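Osia Snack Swap
Frequently asked questions
Last updated: February 19, 2023

On this page we have collected the questions which arrive most often in our mailbox. Please read it before you write to us. If your question is not here, the address is at the bottom.

General

What is Osia?

Osia is a swap by post. You send a parcel with packaged snacks from the place where you live, and you receive a parcel from another member who lives somewhere else. There is no shop and we do not sell food. We only keep the list of members, make the pairs and help when a parcel has a problem.

Who runs it?

Osia was started by Huguette Vidal and Sang-wook Jeon, who were colleagues and used to bring each other sweets after the holidays. Today Huguette makes the pairs, Sang-wook takes care of the website, and Ludivine Bodin answers the mail. All of us have other jobs, so an answer can take up to five days.

How many members do you have?

At the last round we had 713 members with an active profile. Not all of them take part each time. You can skip a round whenever you want and your profile stays open.

What does it cost?

The membership is free. You pay for the snacks you buy and for your own postage. Please look up the price of postage before you sign up for a round. In some countries it is higher than the value of everything in the box, and it is a pity to discover this at the counter.

Joining and pairing

How do I sign up?

Fill in the form on the Join page. We ask for your name, a postal address, the languages you can read, your allergies, and a few lines about what you like. The field "what I like" is optional, but the profiles with something written there receive better parcels. "I eat everything" is not very helpful for your partner. "Salty more than sweet, no licorice" is helpful.

Can children take part?

The profile must belong to an adult. Families are welcome, and there is a box to mark if children will eat from the parcel. If you mark it, please write their ages, and the person who sends to you will see them.

How are the pairs made?

By hand. Huguette first looks at the allergies, then at the countries, then at the likes. We do not pair two people from the same country unless both have asked for it. The person you send to and the person who sends to you are the same in a normal round. In the May round it is a circle, so you send to one member and receive from another.

Can I choose my partner?

For a first round, no. After it, you and your partner can both write to us and ask to stay together. Sotiris Galanis and Gaëtan Lacroix have been paired in this way for so long that they do not use our deadlines anymore, and we have stopped reminding them.

I do not speak my partner's language. Is it a problem?

Usually not. We try to pair people with at least one language in common, even if it is only a little. For the letter in the box, simple sentences are enough. Please do not put a whole machine translation in it without reading it again — we have had one letter where "crackers" became "hackers" from the first line to the last.

What to send

What kind of snacks can I send?

Everything which is sold closed, does not need a refrigerator, and is not near its date. Cookies, crackers, dried fruit, nuts, hard candy, chewy candy, tea bags, instant soup, spice mixes, small jars of spread if they are well packed. The best parcels have mostly ordinary things, the kind you would buy at the supermarket on your way home. Gift boxes for tourists look nice but your partner can often find them at the airport.

And what is not allowed?

Please do not send homemade food, fresh fruit or vegetables, meat in any form, milk products which need to be cold, alcohol, or medicines (also not "natural" ones). Seeds for planting are not allowed either. If you are in doubt between two items, send the one that is more boring for a customs officer.

Is there a limit of weight?

Yes, 2 kilograms with the box included. It keeps the postage reasonable, and it keeps the two parcels of a pair more or less equal. Members have asked us many times to raise it. We discussed it and decided to leave it.

Can I send chocolate?

From October to April, yes. In the warm months we ask you not to, even if it is cool at your place. The parcel can wait in a hot warehouse somewhere in the middle. For the May round, chocolate is always out.

Can I send small candies and cups without their outer bag?

If each piece is closed in its own wrapper, we accept it. You must then write the ingredients on a paper, or take a picture of the bag and send it to your partner. Without this, a person with an allergy cannot eat anything from your box.

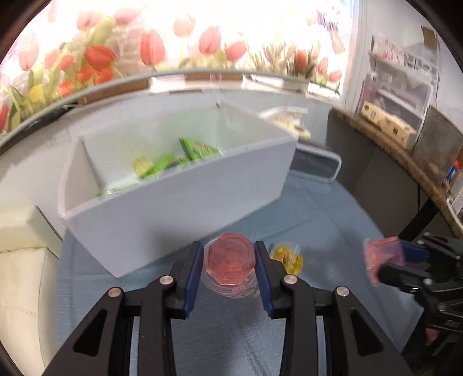 Pink eight-sided cup, with a small yellow item in clear wrap next to it.

What about jelly cups?

This is a special case. Small firm jellies that go into the mouth in one bite can be dangerous for young children and for older people, and some countries restrict them. Check the rules of the country of your partner first. If the household has marked the box for children, do not send them at all. If you send them to adults, please choose cups which are eaten with a spoon, and put them in a closed plastic bag in case one of them opens.

Should the parcels have the same value?

We ask for a similar effort and not for the same price. The same bag of nuts can cost three times more in one country than in another. A full box, chosen with attention, with a letter that explains what the things are, is always a fair parcel.

Do I have to write a letter?

Yes, it is one of the few rules we insist on. It can be short. Say what each item is, when people eat it, and if there is something to know (very spicy, must be mixed with water, the paper around it is edible). Members tell us that they keep the letters longer than the snacks.

Packing and shipping

How should I pack the box?

Use a new or nearly new carton. Put heavy things at the bottom and bags of chips at the top. Fill the empty places with crumpled paper. Anything with liquid or syrup inside goes in its own plastic bag with the opening turned up. Cups with a thin film lid do not like pressure, so put them in the middle of the box with something soft on both sides. Tape all the edges, not only the middle.
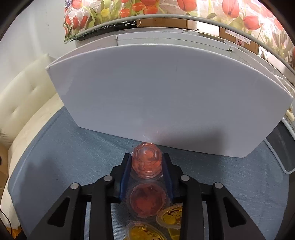 Red cup, domed on top, clear around the rim.

What do I write on the customs form?

Write the truth, and write it in detail. "Food" or "gift" alone is a frequent reason for delay. Write for example "wheat cookies, commercially packed" and "green tea bags", with the weight and the price of each. Mark the parcel as a gift. We cannot help with a parcel which was declared with a false value.

Do I need tracking?

For all parcels which leave your country, yes. Please put the number into your profile on the same day. It is the only way for us to know that you have sent, and it stops our reminder messages.

Which postal service should I use?

The ordinary post is fine. Private couriers are faster but they often add a fee which the receiver must pay at the door, and this has caused bad feeling between partners. If you do want a courier, ask your partner before.

My parcel had to pay import tax. Who pays?

The receiver pays, as with any parcel from abroad. If the sum is high, write to Ludivine. We cannot pay it back, but we will note the country and warn the other members.

Problems

My partner has not sent anything. What can I do?

First look at their profile. If there is a tracking number, wait. If there is none and the deadline is past, press the button "Nothing yet" and we will contact them. When a member does not send and does not answer, we close the profile, and we look for another member who will send you a replacement box. We call these members angels. They do it at their own cost, so please thank them properly.

Something arrived broken or open.

Take a photo and tell your partner in a friendly way. Do not eat from a package that has opened during the trip, even if it looks good. A broken cookie is not a reason for a complaint. A whole box soaked with syrup is, and in this case we normally ask the sender to mail a few items again.

I have received something that I cannot eat.

If it is against the allergies in your profile, tell us immediately. We take this seriously and we speak with the sender. If it is only a taste you do not enjoy, give it to a neighbor or to the people at work. You may still say in your thank-you message which things you liked, and leave out the rest.

I have moved and my box is already on its way.

Write to us and to your partner the same day. Sometimes the post can redirect it. If the box goes back to the sender, you and your partner decide together who pays to send it again. Most pairs divide the cost by two.

Your data

Who can see my address?

Only the member who sends to you in the current round, and Huguette. The address is hidden again when you confirm that the parcel has arrived. Please do not keep the addresses of old partners unless they have agreed.

How can I leave?

Open your profile and choose "Close". If you are in the middle of a round, finish it first. We delete your details 3 months after the last parcel is confirmed, and you can ask us to do it earlier.

Contact

For questions about a round, a partner or a parcel, use the message form and choose "Ludivine". For problems with the website, choose "Sang-wook" and tell him which browser you use. We read English, French and Korean.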